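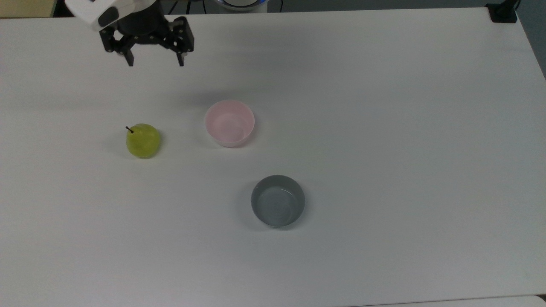
Renu Grewal says the best pear she ever ate was hard as a doorknob on the day she picked it. She put it in a paper bag in October, forgot it behind the flour, and found it again on a Tuesday night when she was hunting for something sweet. She ate it over the sink and then went looking for another!

I've heard versions of that story all over the valley this fall, and I never get tired of it. Most pears don't ripen well on the branch (they go soft from the core out, and by the time the skin gives, the middle is mush). So you pick them firm, chill them, and wait. Bartletts need only a little patience. The winter kinds can ask for weeks.

At Prura, the old hillside orchard where I spent two mornings, there are 40 trees and hardly a straight trunk among them. Paula Dobre walks the rows with a canvas bag and tips each fruit sideways in her palm. If the stem snaps clean, it's ready to come off. If it hangs on, she lets go and moves along.

Her kitchen test is even simpler: press a thumb gently near the stem. A little give up there means eat it today, with a heel of bread and some salty cheese if you have it. I had three, standing up, and drove home with a full crate sliding around the back seat.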